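From the Members' Office: Changes to Borrowing, Rooms and Fees at the Zurkside Library

Reading time: 6 minutes

The Board of the Zurkside Subscription Library has approved a revised set of rules for borrowing, room use and membership fees. The revised rules take effect in January. Members are asked to read this notice in full, as several of the changes affect loans that will already be in progress on the date the rules come into force.

The library now serves 671 subscribing households. The present rules were written for a much smaller membership, and a number of them no longer reflect how the collection is used. Azadeh Kiani, Head of Member Services, led the review over the spring and summer. Written comments were received from members in all categories, including those who borrow by mail, and each comment was read by at least two members of staff before the draft was prepared.

Loan periods

The standard loan period for books will be extended from three weeks to five. Two renewals will be permitted, provided that no other member has placed a request for the title. Renewals may be made at the front desk, by telephone, or through the online catalog. A renewal made after the due date will be counted from the due date and not from the day of the request.

Periodicals will continue to circulate for one week. The current issue of any periodical remains in the reading room and may not be borrowed until the following issue has arrived and been entered in the catalog.

Sheet music, maps and bound local newspapers are now treated as separate categories. Sheet music may be borrowed for eight weeks, in recognition of the needs of choirs and small ensembles. Maps printed before the library's founding may be consulted on the premises only. Bound newspapers may be consulted on the premises and copied at the desk at the usual charge.

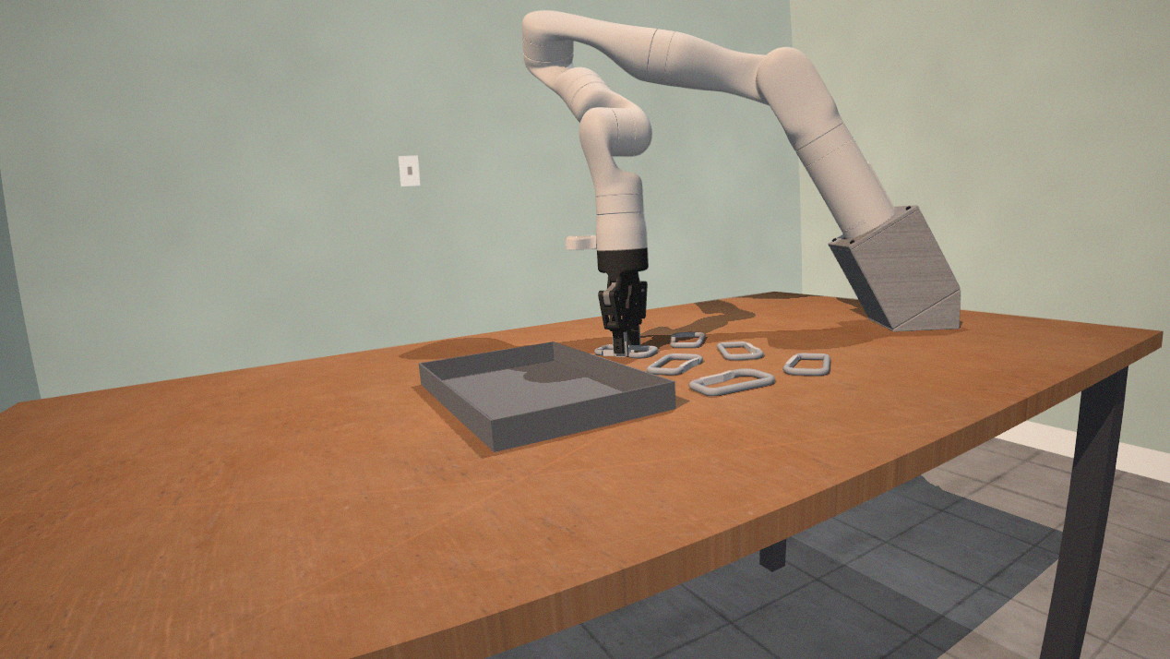
Overdue charges

Daily overdue charges on books will end. In their place, a member whose loan is more than two weeks overdue will be unable to take out further items until the overdue item is returned or paid for. Charges already owed on the date the new rules take effect will remain payable, with the exception of sums under one dollar, which will be written off.

The Board considered this matter at some length. Figures presented by the Members' Office showed that the cost of collecting small charges was close to the sum collected, and that a number of long-standing members had stopped visiting over amounts they were embarrassed to discuss at the desk. Sepehr Ghorbani, who manages the library's accounts, advised that the loss of income could be absorbed within the existing budget.

Replacement costs for lost or badly damaged items will be set at the current purchase price plus a processing fee of five dollars. Where a title is out of print, the library will accept a clean secondhand copy of the same edition. Members who wish to supply a replacement copy should speak to the desk before buying one. In past years, several members bought editions that could not be accepted.

Requests and the waiting list

A member may have up to 10 requests open at any time. When a requested item becomes available, it will be held at the front desk for seven days and then offered to the next person on the list. Members who will be away may suspend their requests without losing their place. Suspension may last for as long as three months.

The library will buy an additional copy of any title for which the waiting list exceeds 12 names, subject to the book fund. Suggestions for purchase remain welcome and should be submitted on the green form or by e-mail. The acquisitions librarian, Ans Vanhove, replies to each suggestion in writing, although members are asked to allow a month for a decision.

Rooms and study tables

The upstairs rooms will be available for booking by members in periods of two hours. Bookings may be made up to four weeks ahead. The Alva Room, which seats 38, may be reserved by member groups free of charge on weekday afternoons and at the published rate in the evening. Groups are responsible for returning chairs and tables to their original arrangement.

Study tables in the main reading room are not subject to booking. Belongings left at an unoccupied table for more than 30 minutes may be moved to the front desk so that another reader may be seated. Covered drinks are permitted at all tables. Food is permitted in the lower lounge only.

Telephone calls may be taken in the lobby or the lower lounge. The Members' Office received more comments on this subject than on any other, and staff have been asked to apply the rule evenly. A member who is disturbed by a call should inform the desk and should not approach the other reader directly.
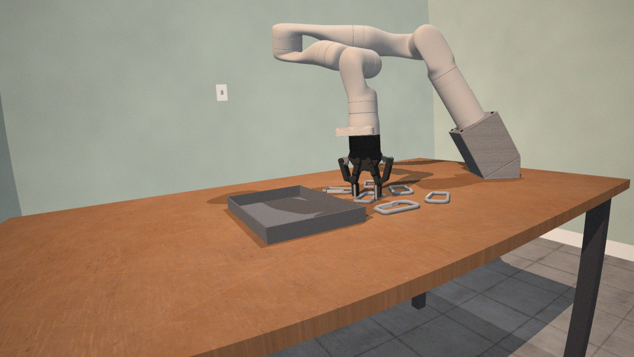 White robotic arm over a wooden table.

Membership fees

Individual and household fees will remain at their present level for the coming year. The mail borrowing supplement will rise by four dollars to meet increased postage. Members between the ages of 16 and 25 will pay half the individual fee, and proof of age will be requested once only, at the time of joining.

A new associate category will be introduced for residents of Fludemora and the neighboring townships who wish to use the reading room without borrowing. Associates will have access during all opening hours and may attend lectures at the member rate. They may not place requests or reserve rooms. An associate who later becomes a full member will have the unused part of the associate fee credited toward the first year.

The hardship fund continues to operate. Applications are considered in confidence by the Members' Office and no reason need be given beyond a short statement of circumstances. The fund stood at $1,000 when the accounts were last closed, and gifts toward it are received with thanks.

Opening hours

The library will open at 9:30 a.m. on every day except Sunday, when it remains closed. Closing time will be 6 p.m., with a late evening on Tuesday until 8:30 p.m. The late evening was introduced on a trial basis last winter and has been well attended, in particular by members who commute. The front desk will stop issuing new membership cards 15 minutes before closing. Loans and returns will be handled until the doors are locked.

The outside return slot may be used at any hour. Oversized volumes, sheet music and items borrowed through other libraries must be handed in at the desk, as the slot is too narrow for the first and offers little protection to the others.

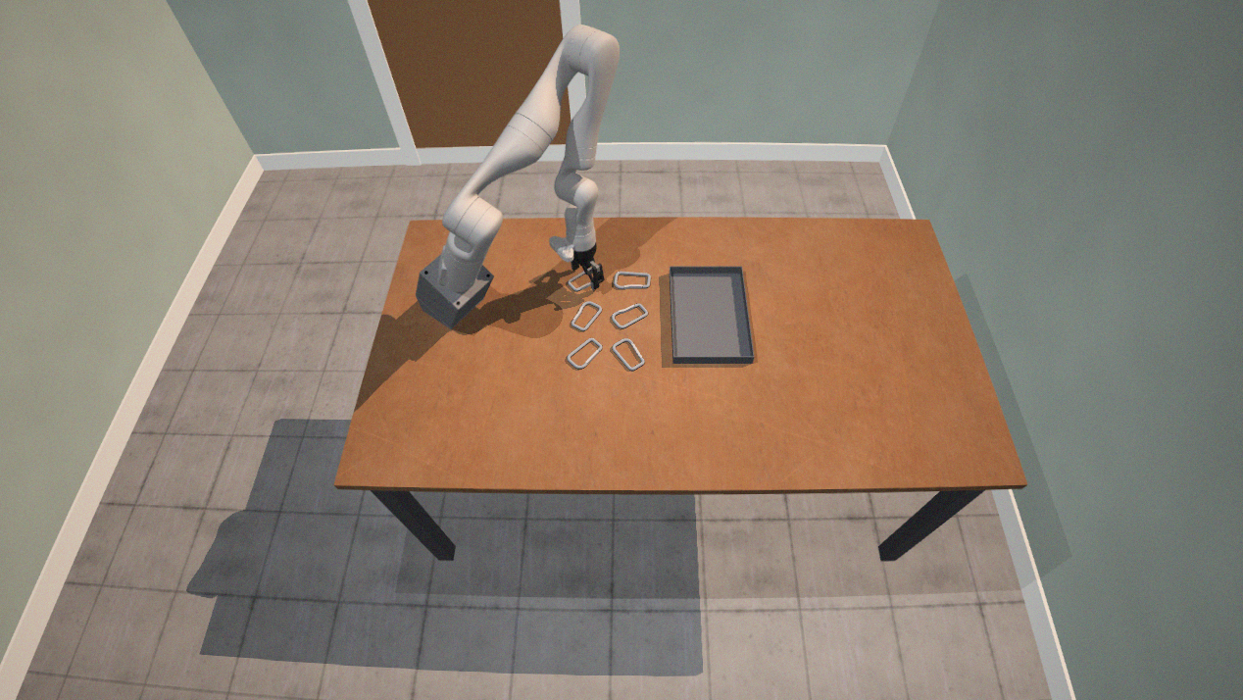 Questions and appeals

A printed copy of the revised rules may be collected from the front desk or mailed on request. A large-print copy is also available. Members who hold several loans at the time of the change need take no action, as due dates will be adjusted in the catalog and a notice of the new dates will be sent to each household.

Any member who believes that a rule has been applied in error may write to Mehrangiz Tabrizi, Secretary to the Board, stating the membership number and the date of the incident. A reply will be sent within three weeks. Borrowing rights are not affected while an appeal is under review.

Two information sessions will be held in the Alva Room before the rules take effect, one at 2 p.m. and one at 7 p.m. on the same day. Hooman Ghorbani will chair both sessions and Ms. Kiani will attend to answer questions. The date will be posted on the lobby notice board and in the next issue of this newsletter. Attendance is open to all categories of member and no reservation is required.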